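Unit 4: Seasonality and the Mountain Destination
Course handout – Introduction to Tourism Management
Instructor: Cillian Horgan
Revised January 16, 2026

4.1 Purpose of the unit

Units 1 through 3 treated the destination as a place with a fixed set of attractions. Unit 4 considers what happens when the main attraction is available for only part of the year. Students should read this handout before the first lecture of the unit and bring it to the seminar, where the Jullell case will be discussed in detail.

By the end of the unit, students are expected to be able to define seasonality in terms of both demand and supply, to read a simple occupancy table, and to assess a proposal for off-season development in a short written report.

4.2 Terms

Seasonality: a regular pattern of change in visitor numbers within a year. A single poor winter is a fluctuation and should not be called seasonality.

Peak, shoulder and low season: the shoulder periods fall on either side of the peak. Their length differs from one destination to another, and the terms should be defined at the start of any report.

Natural and institutional causes: natural causes include snowfall, temperature and hours of daylight. Institutional causes include school vacations, public holidays and the dates of sporting events. Most mountain destinations are subject to both, and the two do not always fall together. A valley may have excellent snow in weeks when schools are in session and the hotels are half full.

Bed base: the total number of beds available to paying visitors. Second homes that are not rented out are excluded, although they place demands on roads, water and waste collection in the same way as other properties.

4.3 The Jullell case

Jullell is a mid-sized mountain village with a single lift company and 12 hotels. It grew from a farming settlement, and the older part of the village lies some distance below the lift station. The lift company, Doherty, also operates the shuttle service and two of the restaurants on the mountain. The winter season normally runs for 129 days.

During the winter the hotels reach an average occupancy of 62 percent. The figure conceals a wide spread. Holiday weeks are sold out well in advance, while the weeks directly after them are weak, and hotel managers report that discounts offered in those weeks mainly attract guests who would have come anyway.

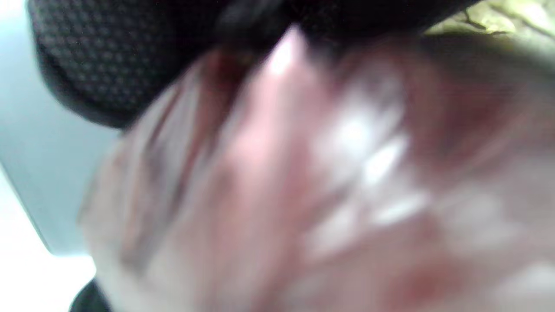
Summer presents a different difficulty. The village receives a fair number of walkers in August, but the majority arrive by car, walk for the day and leave in the evening. Their spending is concentrated in parking, cafes and the lift. Hotels that remain open do so with reduced staff, and several close altogether between the end of the ski season and early summer.

The closures have consequences beyond the hotels themselves. Seasonal employees leave when their contracts end and must be replaced the following winter, at some cost in recruitment and training. The bakery and the pharmacy shorten their hours. Visitors who come in the low season find fewer services and are less likely to return, which in turn discourages the hotels from opening.

4.4 The Rasum proposal

Rasum, a neighboring valley, has proposed a joint summer program with Jullell under the name Plindutano. The main elements are as follows.

A marked long-distance trail linking the two valleys, with overnight stops in both.
A shared summer pass covering lifts and buses.
A series of small music and food events in the shoulder periods.
An agreement that at least 40 percent of hotel beds in each valley remain open throughout the summer.

The last element has drawn the most objection. Owners of smaller hotels argue that they would carry the cost of opening before any new demand appears. Supporters reply that a trail with closed hotels along it cannot be sold to tour operators. Both positions should be given proper weight in written work.

Doherty has offered to extend lift operations on condition that the pass revenue is divided according to use. Rasum, which has fewer lifts, prefers an equal division – a point that remains unsettled and that students may wish to take up.

4.5 Points of method

Annual averages should be used with care. Two destinations with the same average occupancy may have very different seasonal patterns, and a proposal suited to one may be of no use to the other. Wherever monthly data exist, they should be consulted first.

Residents' views form part of the evidence. Some households in Jullell value the quiet months and do not regard a longer season as an improvement. A report that considers only hotel revenue will be marked as incomplete.

4.6 Written assignment

Prepare a report addressed to the village council of Jullell, recommending for or against participation in the joint program. State the definition of each season used. Identify which causes of seasonality the program would address and which it would leave unchanged. Sources must be cited in the format set out in the course guide.

Reading for the next unit: course reader, chapter on transport and access.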